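I sold my grandfather's bench last July, and I've been arguing with myself about it ever since. Well, with myself and with Waqas Bugti, who lives two doors down and who still has every single thing his father ever owned, including (I've seen it) a biscuit tin of bent nails. Waqas thinks I was mad to sell. My sister thinks I was mad to keep it so long. I've come round to thinking they're both wrong, and that the whole way we talk about inherited things is a bit of a muddle, so let me have a go at untangling it.

First, the bench. It was a workbench, the heavy sort, with a vice at one end that could have held a horse. It came to me when I was living in a second-floor flat in Grulton with a hallway you had to walk down sideways. I paid two lads to carry it up and later I paid two different lads to carry it down again. In between it lived in my bedroom with a cloth over it and a lamp on top. I am not a woodworker. I have never been a woodworker. I can put up a shelf, and the shelf will be fine for a while.

But for years I told people that I was *going* to be one, and I think that's the first problem. When somebody dies and leaves you their tools, they leave you a sort of job offer as well. You look at the chisels and you think, right, well, I suppose I do that now. And then you don't, and every time you go past the cloth and the lamp you feel a little bit rotten. I had a bedroom with a guilty conscience parked in it. Why do we do this to ourselves?

Waqas's answer is that you owe it to the dead. He's quite firm on this. He says an object that's been used by one pair of hands for forty years has more of the person in it than a photograph does, and you don't put a photograph in a skip. I like Waqas and I like the thought, and when he says it over a cup of tea in that low voice of his I nearly always agree until I get home.

Then I think about what my grandfather was really like with his things. He swapped them! He lent them out and forgot who had them. He sawed the legs off a perfectly good table because he wanted a shorter one. He once gave a plane to the postman. If you'd told him that his bench would one day be kept under a cloth by a granddaughter who was frightened of it, he'd have laughed until he had to sit down, and then he'd have asked if he could have the lamp.

So there's a strange thing going on where we treat the belongings with far more respect than their owner ever did. I've noticed it in other families too. Érica Dantas, who I used to work with, has her mother's good plates in a cupboard in Altton, wrapped in newspaper, and she won't eat off them because they're her mother's. Her mother ate off them every Sunday. There's a chip in nearly all of them! They're the least precious plates in the world, and they've been turned into relics by nothing more than sitting in the dark.

I'm not saying sell everything. I want to be careful here, because there's a type of person who'll read this far and be nodding along for the wrong reasons. You know the sort. They've read a book about tidying, they've got one bowl, they tell you they feel *lighter*. I can't be doing with that either. I find those homes a bit sad to visit, and there's never anywhere to put your coat. Having stuff about that once belonged to people you loved is one of the nicer parts of getting older. I've got my grandfather's tape measure in the kitchen drawer and I use it most weeks, and it's so worn that the first bit of it can't be read any more, so everything I measure begins with a guess.

And that, I suppose, is where I've ended up. The tape measure gets used. The bench didn't. I'd keep a thing if I use it, or if I like looking at it, or if one of the children has asked for it and meant it. "It was his" doesn't seem to me to be enough on its own, and I know how that sounds.

The money side makes people squirm, so let's do that as well. I got £246 for the bench. Before that I'd had a man round from a shop called Trnka who told me that a bench like it, cleaned up and put in the right sort of window, might go for £3,000 as a kitchen island. A kitchen island! People chop herbs on them, apparently. I thought about it for a day or so, and I'll admit I thought about it quite hard, because that's a lot of money and my boiler was making a noise. But I couldn't shake the picture of somebody resting a glass of white wine on that vice.

Now, you could say that was me being every bit as soppy as Waqas, and you'd have a point. If the thing is only a thing, then why should I care who puts their wine on it? I've no tidy answer to that. I can only say that I wanted it to be knocked about a bit more. It had seventy-odd years of other people's dents in it (he'd bought it second-hand himself, which I keep forgetting) and it seemed wrong to me that the dents should stop and be polished.

In the end it went to Tetteh Laryea, who teaches evening classes over in Ullia and who turned up with a van, a blanket and his nephew. He ran his thumb along the front edge and said, "Somebody was left-handed." I had to go and stand in the kitchen for a minute. I'd forgotten. I'd had that bench in my room all that time and I'd forgotten he was left-handed, and a stranger had got it out of the wood in ten seconds flat. I was no good at looking after that bench. I kept it dry and I kept it covered and I didn't know the first thing about it.

I've been to see it since. It's got paint on it. There's a new hole in the top that I'd have been furious about if it had happened in my bedroom. A retired bus driver called Sebastião Figueiredo was making a stool at it, very slowly and with a lot of swearing, and he's 78, so I reckon he's allowed. He asked me if I wanted a go and I said no thank you, and for the first time in years I didn't feel bad about saying it.

Waqas hasn't changed his mind, by the way. I told him all this and he shook his head and said that I'd been lucky, that most things don't go to a Tetteh, they go to the tip, and that for every bench that finds a good home there are a hundred in bits. He's right about that. I do worry about it. If you haven't got the time or the luck to find the right person, is it better to hang on? Perhaps it is. Perhaps there's a case for people like Waqas, who'll hold on to everything just in case, so that it's still there when somebody comes looking. I wouldn't want to live in his garage, but I'm rather glad that it exists.

What I would say, if you've got something under a cloth of your own, is to stop asking what they'd have wanted. You can't know, and if they were anything like mine they'd have changed their mind by teatime. Ask who you know that would be rough with it. Ask the neighbours, put a card up in the library, ring an evening class. It took me 3 phone calls, and one of those was a wrong number.

The boiler's still making the noise. I spent the money on a weekend away with my sister, and we talked about him most of the way there.
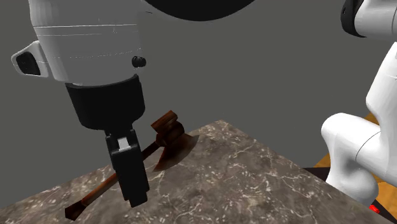 *An axe-like tool on a brown marble-patterned tabletop.*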